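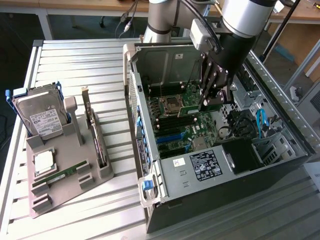 Minutes, office workload meeting
28 March 2023
Present: Rostyslav Pasichnyk (chair), Miroslava Ondrejka (minutes), five team leads

1. Shared inbox. 134 messages open, 42 of them over a week old. Each lead will clear their own – no forwarding without a note.

2. Meetings. The Lesten call moves to every second week. Kemby updates go in writing.

3. Quiet hours. Miroslava asked for mornings without chat. Agreed as a trial until July.

4. Umance handover. Deferred, figures not ready.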